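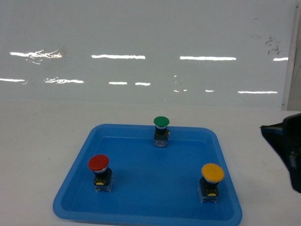
Kamarul Goh wants to know why anyone would pay for a set of mushroom-head push buttons when the loose ones in the bargain drawer do the same job. Fair question, and we asked it ourselves before we agreed to list these. The answer depends on what you plan to do with them.

Plulov Mushroom-Head Push Buttons, mixed color set
Sold by Govetti Parts Counter

What you get
3 push buttons, one each in red, green and yellow. Domed cap, metal-look collar, black switch body, contact block fitted. No enclosure, no legend plates, no wire. The maker's leaflet calls this a "complete control solution." It is a bag of buttons. If you need a box to mount them in, that is a separate order and we would tell you to measure your panel first.

What the maker claims, and what we think
Plulov says the caps are "instantly recognizable from any position." They are big and they are brightly colored, so yes, you can find them without your glasses on. We would not go further than that. A green cap at the far end of a crowded panel still needs a label, and so do the other two. Color means whatever your shop has agreed it means, and in our experience half the shops we sell to have never agreed on anything.

The leaflet also says the buttons "stand securely during assembly." On a flat bench they will stand on the contact block with the cap up, if you set them down with some care. They are top-heavy. Put one in a bin with a few others, slide the bin along a shelf, and you should expect to find it on its side. That does no harm that we know of, but it is a nuisance if you like your stock facing you.

We had one customer return a set because the collars were "not the quality shown." We compared his to ours and could not see a difference. We refunded him anyway.

Storage
Most people throw these in a drawer. We keep ours in shallow plastic trays at the counter and deeper bins in the back. The tray is better for anything you pick from often, as you can get your fingers right under the cap. The bin is better if you are moving stock and do not want parts hopping over the side. Plulov sells its own organizer for this range at a price we found hard to take seriously, so we do not carry it. Any smooth-sided plastic bin will do.
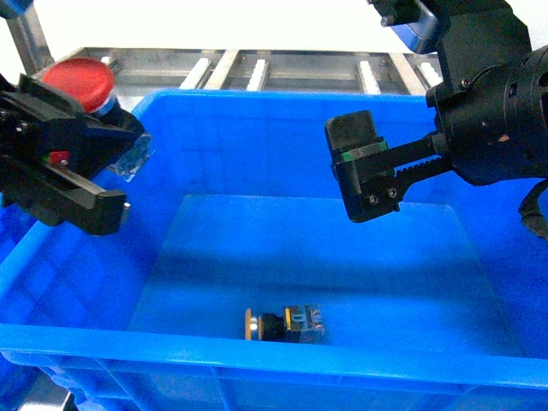
Lift them by the cap or by the body, whichever you like, but do not pick them up by the contact block. The terminals are exposed on some versions and the screws catch on gloves. Check that the screws are snug before you wire anything. We have opened packs where they were and packs where they were not, and the leaflet has nothing to say on the subject.

Is the red one an emergency stop?
Please read this part. A red mushroom cap does not make a button an emergency stop. It has to latch, it has to have the right contacts, and it has to be wired into a circuit designed for the purpose. We list this set as general-purpose push buttons and that is how we would use it. If you need a rated stop for a machine, ask us for one and bring the paperwork for the machine with you. Yasir Sial at the counter will turn you away if you try to argue the point, and he has our full support.

Who should buy this
Training benches, test rigs, replacement caps for a panel where looks matter. If you only need one color, buy a single. The set saves you 2 dollars over three singles, and that saving is gone if the yellow one sits in a drawer for years.

Returns
40 days, unwired. Scratched terminal screws count as wired.

Stock note, 26th March
Counter stock only at the moment. The next delivery is promised by the supplier, for whatever that is worth.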